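How do I get a white heat ring off a wood-grain table top?

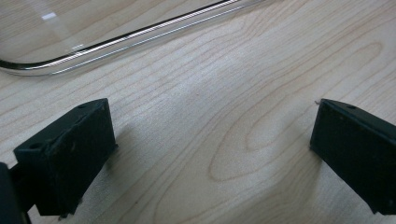
Modholm Repair Club, Furniture and Surfaces Team

Posted by Selina Steiner, November 11, 2024

I've got a kitchen table from a second-hand shop with a pale top and thin brown grain lines. Someone put a casserole dish down on it without a mat and there is now a cloudy white ring near one end. It doesn't feel rough and the colour underneath looks all right.

I've tried washing-up liquid and warm water, and then a damp cloth with a bit of bicarb. Neither made any difference. I don't know if the top is real wood or a printed surface. The label underneath only says Manninen and the number 239. I'd like to sort it before January when we have family staying. I'm not bothered about it being perfect.

Reijo Kettunen

First find out what the top is made of. Look at the edge and the underside. If the grain lines carry on over the edge and you can see end grain at the short sides, it is solid wood. If there is a thin strip glued round the edge, it is veneer or a printed surface. A printed pattern will usually repeat somewhere along the length.

If it is real wood with a lacquer or wax finish, a white mark normally means moisture has got into the finish. Put a dry cotton tea towel over the ring, set an iron to low with no steam, and press for a few seconds. Lift it and look. Do it again if the mark is fading. I needed 4 goes on a sideboard. Let it cool fully before you decide whether to carry on, and wax it the next day.

Stop using bicarb. It is slightly abrasive and you will end up with a dull patch that is harder to fix than the ring.

If it is a printed surface, don't iron it. The heat can lift the top layer. A white mark there is often damage to the coating and it won't come out.

Niilo Niskanen

Mayonnaise. Leave it on overnight and wipe off. Worked for my mum.

Muthoni Nyanda

I agree with Reijo about checking the edge. Mayonnaise can work on a waxed top but it's only the oil doing the job, so plain petroleum jelly is less messy. Try it somewhere hidden first.

If nothing shifts it, bring the table to a club session if you can get it in a car. Legs off if they unbolt, and keep the bolts in a bag. We had 17 tables through last year and a fair few were heat marks.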